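Caderno de bancada, percepção / pano sobre objeto
27 de janeiro de 2019
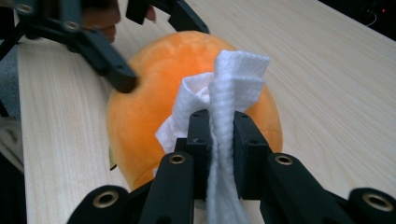

Segmentador de contato continua perdendo a garra quando o tecido passa na frente dos dedos. Rodei de novo o treino com o conjunto do Niltholm, mesma semente, só mudei o peso da classe "tecido". Melhorou no meio do pano, piorou na borda. O caso ruim é exatamente esse tipo de quadro: tira torcida da toalha presa entre as duas pontas e descendo pela frente da garra, branco em cima de preto. A máscara do dedo sai partida em dois e o estimador de abertura acha que são dois objetos. Aí a largura vai pra zero e o planejador pede pra fechar mais. Ruim.

Já a pelúcia laranja ele pega bem, mesmo coberta em parte. Cor ajuda demais, não confiar nisso. Testar em escala de cinza antes de comemorar.

Coisas que mudei hoje:
- limiar da máscara do tecido de 0,5 pra 0,4. Quase nada.
- juntar componentes do dedo se o eixo principal bate. Resolve boa parte, mas junta também a segunda garra quando ela entra pelo canto. Precisa limitar por região, o nosso dedo sempre sobe da borda de baixo.
- filtro temporal de 12 quadros na abertura. Atrasa, mas para de oscilar.

Números do lote de validação: 245 quadros, 53 com dedo partido antes da junção. Depois da junção ainda nao contei, o script do Temberg morreu no meio (memória, de novo). Jailson disse que é o carregador que guarda tudo em float, vou olhar.

Heloísa acha que devíamos largar a máscara e usar os insertos de latão como marcador, dois nos dedos e dois nas juntas de baixo. Gosto da idéia, são círculos limpos, fundo escuro. Dúvida: os da segunda garra saem prateados na imagem, detector por cor talvez separe uma da outra de graça. Ou talvez seja só luz. Ver com outra exposição.

Pendente:
- rodar com 2000 iterações a mais, sem mexer em mais nada!!
- consertar o rótulo "etiqueta", tá caindo como tecido
- Jailson: mandar a versão do calibrador que roda no Virkden, a minha dá erro de importaçao
- exemplos com pano escuro, só temos branco no treino

Parei no carregador, linha do cache. Continuar daí.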